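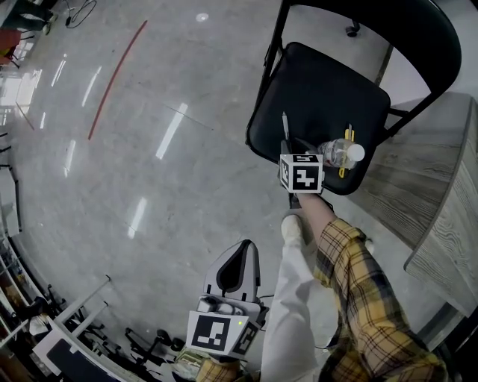
Vol. 16, p. 29

**Figure 3.** Chair-seat task in the Ponora course. The right gripper, with its marker cube on top, is reaching toward the items on the seat, among them a clear water bottle and a yellow utility knife. The left gripper is held low near the body.

## 3. Data Collection in the Course

### 3.1 Setting and schedule

The Ponora course is a one-semester elective for second-year engineering students at the Dresville campus. Students take it after an introductory programming class, and most of them have not worked with a robot before. The first half covers coordinate frames, camera models and basic control. The second half is a group project in which each team picks a household or workshop task, records people doing it with hand-held grippers, and trains a policy on the recordings. This section deals with the recording part of the project.

Teams worked in the shared project hall on weekday afternoons and on Saturday. The hall is also used by other classes, and we did not close it or clear it for recording. Desks, chairs and cables stayed where their users had left them, and people walked through. In the earlier run of the course at Jimamwood, all recording took place in one corner with a plain backdrop, and the policies trained there did poorly when the robot was moved to a different part of the building. We wanted the second run to start from more varied data, even if that made single recordings harder to use.

### 3.2 Equipment

Each team had a pair of grippers and a head-mounted camera. The grippers are squeezed by hand, and they carry printed fiducial markers so that their position can be estimated from the head camera view. On the right gripper the markers are on the faces of a cube fixed to the top (Figure 3). The left gripper has marker panels attached to its housing.

The cube was a change made during the course. Both grippers started with flat panels, and several teams reported that the right-hand pose dropped out whenever the wearer reached forward with a straight arm. From above, the panel was then seen nearly edge-on. With a cube, at least one face tends to be turned toward the camera through most of a reach. We left the left gripper as it was, in part to let the students compare the two. The comparison is not a clean one, as the right hand did most of the reaching in nearly every task.

Teams printed and mounted their own markers. Two teams used glossy paper at first and lost detections near the windows. After that, matte paper was made a requirement.

### 3.3 Tasks

A team's task had to meet three conditions. It had to be possible with two grippers and no other tools, it had to be finished within one minute, and the objects had to be ones the team could easily get hold of. Teams chose tasks such as folding a towel, sorting cutlery, and closing a box.

The team in Figure 3 chose to clear the seat of a folding chair and move the items to a table next to it. The items were everyday ones found in the hall. The team described this as an easy task in its proposal, and it was not. A plastic bottle lying on its side rolls when it is touched off center. It is also clear, so the outline seen by the camera depends on what is behind it. A utility knife is flat and stiff, and when it lies against or under another object the order of picking matters. The instructions required the blade to be fully retracted before the knife was placed, and the supervisor on duty checked this.

The black seat added a further problem. The padding is slightly glossy, and the dark gripper body has little contrast against it. Students who labeled the recordings by hand often disagreed on the moment of contact. We ended up using the squeeze signal from the gripper to mark the grasp and used the video only to check it.

### 3.4 Procedure

Every recording followed the same steps. The wearer stood behind a tape mark, held both grippers low, and looked at the work area for a moment. A teammate started the recording and said the task name aloud. The wearer then carried out the task at a normal pace and returned both grippers to the low position. If an object fell to the floor, the recording was kept and tagged as a drop. Students were told not to restart after a small mistake. In the Jimamwood run they had been allowed to, and the resulting set had almost no recoveries in it.

Between recordings a teammate rearranged the objects. We gave no rule for this at first, and the arrangements soon became alike - people tend to put things back where they were. From the third week on, teams drew a layout card before each recording. The card gave the rough place and direction of each object but left the details to the teammate.

Roles were rotated so that every student spent time as wearer. Height and reach differ among students, and with them the view from the head camera. Rotation also kept sessions short for each wearer, which mattered as the grippers become tiring to hold out at arm's length.

### 3.5 Resulting data

The target for the class was 2000 recordings. The teams produced 2204 before screening. A recording was removed if the head camera had stopped early, if the markers of the working gripper were lost for more than half of it, or if the task name did not match the objects. Drops and slow attempts were not grounds for removal.

Screening was done by a team other than the one that made the recordings. Students found this dull but most of them wrote in their reports that it changed how they recorded afterward. A common remark was that wearers looked at the next object too soon, so that the release of the current one happened outside the view. Teams that noticed this early asked their wearers to keep their eyes on the hand until the gripper had opened.

Floor reflections caused fewer problems than expected. The hall has a polished concrete floor, and the ceiling lights show up in it as bright streaks. We had feared false marker detections and saw very few. Exposure was the larger issue. When daylight from the windows filled part of the view, the camera darkened the rest, and black objects such as the chair seat lost most of their detail. Teams with dark work surfaces were moved away from the windows in April. Their earlier recordings remain in the set and are tagged by location, and Section 4 reports results with and without them.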